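Koron Stage Race: results and time checks

README

What this is

Results and roadside time checks from one edition of the Koron, an amateur road race run over five stages between Ernbridge and Lesura in July. 284 riders took the start in Ernbridge. The data was put together from the finish-line timing export, the paper sheets kept on the climbs, and the race jury's daily notices.

The files are meant for people who want to look at how gaps open and close over a stage race at this level, or who just need a tidy set of results for teaching or for testing plotting code. There is no power, heart rate or GPS data.

Files

riders.csv
One row per starter. Bib number, age group, team code, and the last stage completed. Names have been removed.

stages.csv
One row per stage. Start town, finish town, distance, total climbing, stage type and start time (local).

results.csv
One row per rider per stage. Finish time, bonus seconds, penalty seconds, status, overall time after the stage.

checks.csv
One row per rider per time check. Stage, check point, time of passing, and how the time was taken.

All 4 files are UTF-8, comma separated, with a header row. Times of day are hh:mm:ss. Elapsed times are in whole seconds. Distances are in kilometers and climbing is in meters. Empty cells mean the value is missing; zero means zero.

Status codes

FIN finished inside the time limit
OTL finished outside the time limit
DNF started, did not finish
DNS did not start
DSQ disqualified by the jury

Riders marked OTL on the first stage were allowed to start the next day by a jury decision. They keep the OTL code for that stage and have a normal result after it. If your code drops riders at the first OTL, it will lose people who went on to reach Lesura.
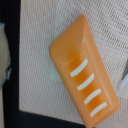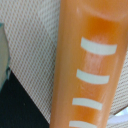 Close-ups, both orange with four white stripes.

How the times were collected

Finish times come from transponders on the fork, checked against the finish camera for the front of each group. Riders in the same group get the same time, following the usual rule for bunch finishes. The individual crossing times were not kept in the export, so finish order inside a group is given in the column place_in_group and not as a time.

Time checks were taken by hand on 3 climbs. The Kabbaj was ridden on two stages, once from each side, and the two directions have separate codes, KAB_E and KAB_W. Do not merge them. The east side is longer and the check was placed lower down, before the last hairpin.

Hand times were read from a watch set to race time each morning. One person called the bib numbers and another wrote them down. When a large group came past together, only the first and last riders were timed, and everyone between them has the method code "group" with the time of the first rider. Single riders and small groups have the code "hand".

Known problems

The team time trial has one time per team, copied to each rider who finished with it. Riders dropped by their team have their own time.

On the stage into Lesura the start was held back because of a blocked road. The start column gives the real start, not the one in the race book.

Some bib numbers on the wet sheets from KAB_W could not be read. These rows have been left out of checks.csv, so a rider who is missing from a check did not necessarily abandon before it. Use status in results.csv for that.

Two riders swapped bikes after a crash and carried each other's transponders to the finish. Their times have been corrected by hand and flagged with fixed = 1.

Penalty seconds are added to overall time but not to the stage finish time. Bonus seconds are handled the same way.

Privacy

Age groups are wide, and team codes are random. Please do not try to match rows to published start lists.

Use and changes

Free to use and share with credit to "Koron Stage Race results". If you find a wrong time, open an issue with the stage, the bib number and where the better figure comes from. Corrections go into results.csv first, and overall times are rebuilt from there. Old versions stay in the archive folder.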